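Mesa nova, hábitos velhos

Passei o sábado inteiro a mudar a mesa de trabalho. A antiga era da Dumik, branca, e ao fim de alguns anos já não havia pano que lhe tirasse as marcas de caneta. Foi para a arrecadação, onde vai servir para as tintas. No lugar dela ficou uma de madeira clara que encomendei à Faltier em maio e que demorou bastante mais a chegar do que estava prometido.

A montagem foi simples. O tampo pesa, e subir dois andares com ele não se recomenda a quem tenha problemas de costas. As pernas vinham num saco à parte com os parafusos e uma chave que guardei na gaveta. Custou 200 euros com entrega incluída. Vi outras mais baratas, mas o tampo era mais curto e eu queria espaço para abrir o caderno grande ao lado do teclado.

Antes de pôr qualquer coisa em cima, dei-lhe duas passagens de óleo. Usei o da Kaijage, que já tinha em casa por causa da tábua de cozinha. A lata diz para esperar entre demãos e eu esperei 48 horas, um pouco por cautela e um pouco porque na segunda-feira cheguei tarde e não me apeteceu mexer naquilo. Aplica-se pouco de cada vez, no sentido do veio, e limpa-se o excesso com um pano de algodão velho. O cheiro ficou na sala até quarta, mesmo com a janela aberta.

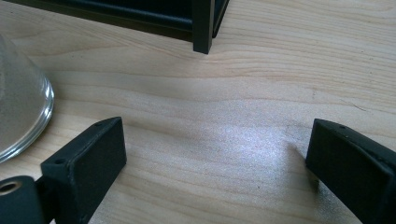 A parte mais demorada foi decidir o que voltava para a mesa. Na antiga tinha tudo: correio por abrir, carregadores, copos, duas caixas de clipes que nunca usei. Desta vez pus as coisas todas no chão e só fui buscar o que me fez falta durante a semana. Voltaram o candeeiro, o caderno e o teclado. O resto foi para uma caixa de cartão que ainda está no corredor – tenho de a resolver antes que se torne mobília.

Quanto a apoios de metal em cima da madeira, aprendi com a mesa da cozinha que riscam. Comprei feltros autocolantes da Skillia, numa folha de 33, e é preciso cortá-los à medida quando o pé é pequeno. Para cada peça bastam 4. Convém limpar o metal com álcool antes de colar, senão ao fim de um mês o feltro anda sozinho pela mesa. E levantar as coisas para as mudar de sítio, em vez de as arrastar. Com a mesa da cozinha nunca o fiz e vê-se bem.

Ainda falta tratar dos cabos. Estou a pensar numa calha por baixo do tampo, aparafusada, mas não me agrada furar uma mesa com uma semana. A alternativa é fita adesiva de dupla face, que no verão descola sempre. Se alguém tiver usado outra coisa, diga nos comentários.

O óleo é para repetir daqui a uns meses. Sobrou meia lata e deixei-a junto da chave, na mesma gaveta.

Última atualização: segunda-feira, 21h10
4 comentários · 33 partilhas
Contacto | © Todos os direitos reservados | Voltar ao topo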